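# Skonolton (dish)

**Skonolton** is a slow-baked lamb and barley dish, served in the pot it was cooked in, with a lid of rye dough pressed around the rim to keep the steam in. I've been keeping this food encyclopedia going for a good while now, and this is the entry I get the most mail about, so I've rewritten it from top to bottom (the old one had the oven far too hot, sorry!).

## Name and origin

The name comes from the inn where the dish was first put on a menu, the Skonolton, a coaching stop with a big bread oven out back. The story I was told by Alby Goodwin, who cooked there for years, is that the lamb went into the oven on Monday evening after the last loaves came out, and stayed there all night on whatever heat was left in the bricks. I like that story a lot, and I've never found anything on paper that contradicts it. I've never found anything on paper that backs it up either, so take it as kitchen talk.

What I can say is that the earliest written recipe I've seen is a handwritten card, no year on it, calling for "shoulder, barley, two onions, crust as usual." As usual! I'd give a lot to know what usual meant.

## Ingredients

The base is always lamb shoulder on the bone, pearl barley, onions, and a light stock. Carrots are common now, though older cooks leave them out and get a bit sniffy if you ask. The seasoning is salt, black pepper, bay, and a spoonful of caraway seed, which goes in the pot and also in the dough.

The dough is just rye flour, water, and salt. It's there to seal the pot, and it bakes very hard. Some people break it up and dunk it in the gravy. I do, but I've got good teeth.

## Method

Brown the shoulder well on all sides, then take it out and soften the onions in the fat. The barley goes in next and gets stirred around until it smells nutty. Then you put the lamb back, pour the stock over until the meat is nearly covered, roll out the dough, and press it down hard around the rim. Bake it low and slow overnight, or from breakfast until supper if you'd like to be around to smell it. Leave the crust alone until it's on the table.

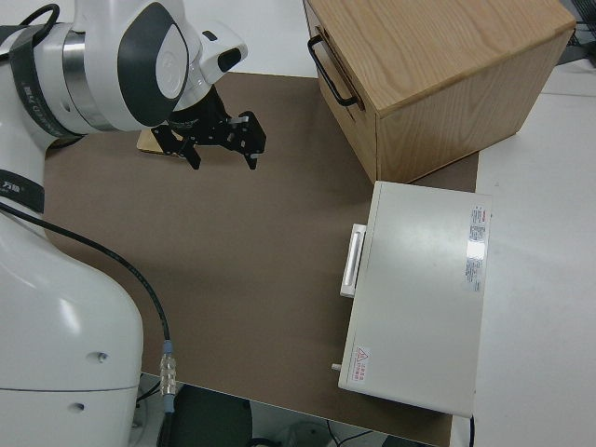
The crust is where most skonoltons go wrong, and it's nearly always because the dough was too wet. A wet dough slumps into the gravy and you end up with a gray paste around the edge. You want it stiff enough that it fights the rolling pin a little, and you want it smooth. Think of the glossy white shell on that robot arm, with the black strap wrapped snugly around it -- the dough should be that smooth before it goes on, and it should hug the pot the way the strap does. If you see cracks, wet your thumb and rub them closed.

## Variations

There are two named versions you're likely to run into.

**Fenomero** is the richer one. It swaps half the stock for dark beer and adds prunes toward the end, which means cutting a little hatch in the crust and patching it up again. It's fussy, but wow, it's good on a cold night. I'd skip the carrots here, as the pot's sweet enough already.

**Kingi** is made with sweet potato in place of the barley and uses a plain wheat crust. Tipene Pryor sent me his family's way of doing it, with a handful of watercress stirred through right after the crust comes off, and that's how I've made it ever since. It cooks faster than the barley kind and the gravy stays thinner, so have bread handy.

I get asked about a fish version now and then. I've tried it once. Overnight is a very long time for a fish.

## Serving

Skonolton is traditionally eaten with pickled red cabbage and strong mustard, and the person who cracks the crust gets the first bone. At the inn it was a winter dish, but I've had it in July out on a porch, and it was lovely once the sun went down. Leftovers thicken up overnight -- loosen them with a splash of hot water.

## See also

- Barley (pearl and pot)
- Pot crusts and sealing doughs
- Pickled red cabbage
- Eris (a caraway soup from the same inn; entry still a stub, I'm working on it)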